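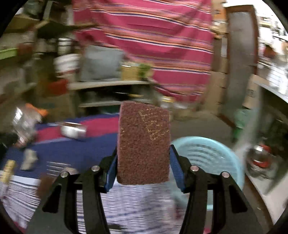 A reddish-brown scouring pad held between two blue finger pads.

Starkville Ward Allowances Tables

Version 3, October release

What this is

A set of plain tables on the extra payments made to ward and theatre staff at the hospitals in the Starkville district, covering night duty, weekend duty, on-call standby and call-out. The tables were put together from published pay circulars, minutes of the joint staff meetings and answers to written requests. They do not cover basic pay, pensions or overtime paid at the ordinary rate.

The work was started by Hélène Grewal while she was branch secretary at Leclerc Hospital and is now kept up by Chantelle Zulu. The tables are used mostly by union branches preparing claims, and by two local reporters who asked for the same figures often enough that it was easier to publish them.

Contents

allowances.csv has one row for each allowance, grade and hospital. 977 rows.
circulars.csv lists the circulars and minutes the figures come from. 200 rows.
changes.csv records every rate that was raised, cut or withdrawn, with the circular that did it.
grades.csv matches the old grade names to the new ones.
notes.txt holds queries we have not settled.

Columns in allowances.csv

hospital: Leclerc, Povent or Starkville General
grade: the grade name as used in the circular
allowance: night, weekend, standby or callout
unit: shift, hour, call or month
rate: the amount in local currency, before tax
start: month and year the rate came in
end: month and year it stopped, blank if still paid
source: the row number in circulars.csv

Where a circular gives a range, the lower figure is in rate and the upper figure is in notes.txt. We have not worked out averages.

How the figures were collected

Circulars were typed in by hand and each one was checked by a second person. Scans from Povent before the new grading scheme are faint, and a few digits had to be confirmed by the payroll office. Rows confirmed that way have a "p" after the source number.

Leclerc changed its payroll system to Sasteck part way through the period. Sasteck prints standby and call-out on one line of the payslip under the heading "on call". The tables keep the two apart, following the circulars, so totals taken from Leclerc payslips will not match a single row here. Add the standby and callout rows for the same grade and month.

Worked case

A theatre nurse at Povent on the middle grade was paid a standby allowance of 700 a month under the old circular. The rate went up to 850 when the grades were merged. In allowances.csv this is two rows, the first with an end month and the second with end left blank. In changes.csv it is one row marked "raised".

Known problems

Porters and laundry staff at Starkville General are missing from the weekend rows. Their allowance was agreed locally and we have only seen a summary of it.

The grade called "senior assistant" means different things at Leclerc and Povent. Do not compare the two without looking at grades.csv first.

Some staff were paid arrears in a lump sum after a rate was backdated. The start month given is the month the new rate applied from, so it may be earlier than the month the money arrived.

A withdrawn allowance has an end month even where a dispute about it is still open. Open disputes are listed in notes.txt by hospital.

There are no names, staff numbers or individual payslips in any of the files. Please do not send us any. If you want to report a wrong rate, send the circular number and the line.

Changes since version 2

Added the call-out rates for radiographers at all three hospitals.
Corrected the night rate for enrolled nurses at Leclerc, which had been entered by the hour and labelled by the shift.
Removed duplicate rows for Povent maternity.
Split the old "extra duty" allowance into weekend and callout where the minutes made it clear which was meant. The rest are still under weekend with a note.

Using the tables

The files are comma-separated and open in any spreadsheet program. Import the source column as text or the "p" marks may cause trouble when sorting. Months are written as words.

You may copy and reuse the tables as long as you say which version you used. Branches quoting a rate in a formal claim should attach the circular itself, as employers have refused to discuss figures taken from a table.

Corrections are dealt with on Thursday evenings. Write to Chantelle Zulu through the Leclerc branch office and put "tables" in the subject line. The next version will go out when the Starkville General agreement has been received in full.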